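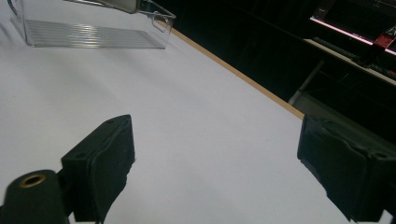 White top, tan edge strip.

Fakmont Home Forums > Furniture > Tables and Desks
Thread: Bukness or Heketti for a kitchen table that will be treated badly?

dovetail_dropout
Moving in July and the current table isn't coming with us. It was my aunt's and it has lived a full life. I've narrowed it down to the Bukness (white matte top, seats six if they like each other) and the Heketti, which is oiled beech and costs 296 more once you add delivery and the bench. Two kids, one of whom does homework with what I can only describe as force. Has anyone lived with either one for a while? The store reviews are all from people who've owned theirs since breakfast.

khoa_thai
Bukness owner here, 4 years. Top has held up fine. Permanent marker came off with rubbing alcohol. Turmeric did not come off with anything, so there's a yellow spot by my chair that my wife refers to as my place card.

The legs are the weak part. They go in with one bolt each and you'll be tightening them every few months. Thread lock helps.

marge_in_charge
Heketti, no question. You can sand it. You can't sand a Bukness. Well, you can, once.

sidechairsteve
People always say "you can sand it" and then I visit their houses and they haven't sanded it. I've had an oiled table for 14 years. I have sanded it zero times. It looks like the deck of a ferry.

marge_in_charge
Then oil your table, Steve.

sidechairsteve
I own the oil. I own two cans of the oil.

dovetail_dropout
Steve, this is weirdly the most useful post so far because I also would own the oil. How often is it supposed to be done?

marge_in_charge
Twice the first year, then when it looks thirsty. Takes me an evening. Wipe on, wait, wipe off, then dry the rags flat outside before you throw them out, because oily rags in a heap can catch fire. I'm not kidding about the rags.

khoa_thai
So to recap, the wood one can burn your house down and mine has a turmeric spot.

gluelam
Different question: what size is the kitchen? Everybody argues about tops and then it turns out they can't get a chair out. You want 36 inches from the table edge to the wall, more if people have to walk behind somebody who's sitting down. Tape it out on the floor first.

dovetail_dropout
Taped it. We have 31 on the window side. I've decided the window side is for the children.

gluelam
That's tight with chairs. Fine with a bench you can shove under. Does the Bukness come with a bench?

chien_lai
No. There's an Ogola bench in the same height that a lot of people pair with it. The white is a slightly different white, though. In daylight you won't care, and under a warm bulb it looks like a tooth next to a better tooth.

Name's Chiến Lại, by the way, I used to assemble these for a living, so a few notes. The edge is the thing to look at on any white top. Run your thumb along the whole strip in the store, corners too. If you can feel a lip, water gets in there sooner or later and the core swells. If it's flush you'll probably be okay for a good long while. Don't drag the table by one end either, that's what kills the leg bolts.

khoa_thai
Nobody told me about the dragging. I drag mine every time I sweep.

chien_lai
I know. Everyone does. I made a decent living off it.

marge_in_charge
I'd still like to point out that solid wood doesn't have a core to swell.

gluelam
Solid wood moves too. My beech top cupped the first winter because I put it over a heating vent. Had to move the table to a spot nobody wanted it in and wait for it to calm down. Beech is pretty jumpy as hardwoods go.

marge_in_charge
Don't put it over a vent.

gluelam
It was a kitchen, Marge, the vent was there first.

sidechairsteve
Has anyone considered a used table? There's more than enough of them out there. I see a listing every day that says "must go, new table arriving" and I think about the poor old one waiting in the garage.

dovetail_dropout
Considered it. Drove out to look at one and the owner had described a wobble as "character."

OK, where I've landed: Bukness, Ogola bench on the window side, thread lock on the bolts, and I'll put the 296 toward chairs that don't fold up under visitors. Going to check the edge strip in the store with my thumb like a lunatic first.

marge_in_charge
You'll be back in five years asking about the Heketti.

khoa_thai
Get felt pads for the feet. And keep curry on a tray.

sidechairsteve
If anyone is buying the Heketti I have two cans of oil, unopened, pickup only.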